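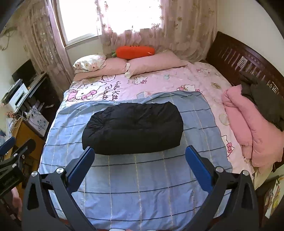 Bedroom Helpers Wanted for the Pollow Home Packing and Bed-Making Team

Part time, afternoons, with the chance of more hours from September

Do you like a made bed? We mean really like one, the kind where you stop in the doorway for a second before you turn off the light. If so, please keep reading, and please forgive us if we go on a bit, as we would much sooner tell you too much about this job than have you show up and wonder what you signed up for.

Pollow is a small home help service. We go into people's houses and apartments and look after the soft things: sheets, blankets, comforters, pillows, coats that have ended up on the bed and stayed there for a week, and all the stuffed animals that come along with a child's room (or a grown-up's room, we don't judge, and several of us have a plush on our own pillow). We change beds, fold and put away bedding, pack up winter things when it gets warm and bring them back out when it gets cold. We don't do kitchens, bathrooms or windows. There are other good people for that, and we are happy to pass on their names.

Erlinda Quiambao started Pollow after many years of hotel housekeeping, and she still does the first visit to every new home herself. Orhun Türkmen runs the schedule and the supply shelves and will most likely be the voice you hear when you call.

What the work is like

Most visits last an afternoon. You will go with one other person until you feel at home with the work, and after that you can choose to go on your own or stay in a pair. Some people love the quiet, and some would rather have company on the other side of a fitted sheet. Both are fine with us!

A typical bed in one of our homes has more on it than you would think. Picture a cartoon sheet in pink, a plaid blanket over the lower half, a few pillows at the head that don't all match, a carrot plush on top of the pillows, and something puffy and quilted dropped in the middle. Your job is to work out what goes where, and to do it the way that family likes it. We keep a card for every home with the little things on it: which pillow goes on which side, whether the blanket gets tucked in or left hanging over the edges, and where the plush toys sleep. Please read the card. Then read it again on your next visit, as people change their minds and children change them faster.

Puffy things deserve a word of their own. A down jacket or a quilted cushion can be folded small, but it should not be left that way for months on end. We will show you how to fold one so it fits on a shelf, how to pack one for a move, and how to shake one out again so it gets its shape back. It takes a while to learn and there is a fair amount of wrestling involved. You will get there.

Prints matter too, more than people expect. If a sheet has a big character and some lettering at the top, most children want to see the character the right way up when they walk in, and they will tell you if they can't. We put the sheet on with that in mind, and we fold it so the next person can find the top without opening the whole thing up on the floor.

Things you would do on most days

Strip the bed and sort what is going to the wash
Put on fresh sheets and smooth them out
Fold blankets and comforters and put them where the family keeps them
Fluff and place the pillows
Hang or fold coats, jackets and robes left on the bed
Gather up plush toys and set them back in their spots
Check the labels for washing directions and write down anything that looks torn, stained or ready for mending

Before a move we also pack bedrooms. We use the big soft Avcı bags for bedding and the Clokance labels for the outside, and each bag gets the name of the room and the person who sleeps there. Bedding for the first night always goes in last, on top, so that whatever else is still in boxes at least there is a bed to fall into. That rule comes from Erlinda, who once spent her own first night in a new place under a bath towel.

Who we are looking for

You don't need to have done this for a living. If you have made beds for your own family, looked after a grandparent, worked at a summer camp or folded sheets in a laundry, that all counts and we would love to hear about it. We would like you to be gentle with other people's belongings. An old faded pillowcase may be the one thing a child can't sleep without, and we have learned never to guess what is precious and what isn't.

You should be comfortable bending, kneeling and lifting a corner of a mattress. Bags of bedding can be bulky even when they don't weigh much, and there are often stairs. You should be all right around cats and dogs, who tend to get onto a clean bed the minute you have finished. You need to be able to get yourself from one home to the next by bus, bike or car, and we pay your fare or your mileage.

We do run a background check on everyone who joins, as we work in bedrooms and often in children's rooms. We cover the cost of it. We also ask that you keep what you see in people's homes to yourself, and that you leave drawers and closets shut unless the card says otherwise.

Hours and pay

The job is 20 hours a week, mostly between noon and early evening. Pay is $900 every two weeks while you are learning and $1000 every two weeks once you are working on your own or leading a pair. You are paid for travel between homes and for the time you spend in training. We can be flexible around school pick-up, classes and appointments as long as Orhun knows ahead of time – he likes a tidy calendar as much as Erlinda likes a tidy corner.

We supply gloves, aprons, bags and labels. Wear clothes you can move in and shoes that slip off easily, as many of our families don't wear shoes in the house.

How to apply

Write us a short letter, by hand or typed, whichever comes easier. Tell us a little about yourself, which afternoons you could work, and how you like your own bed made. (Tucked in tight? Three blankets and the window open? We truly want to know, and it makes for wonderful reading.) A resume is welcome but you can skip it if you don't have one.

Drop your letter at our office upstairs from the Plorareo fabric shop, at number 93, or hand it to anyone at the shop counter and they will bring it up. If we think we would get along, we will ask you in for a cup of tea and then pay you for one trial afternoon alongside Erlinda. Bring any questions you have, and your reading glasses if you use them, as those washing labels are printed very small.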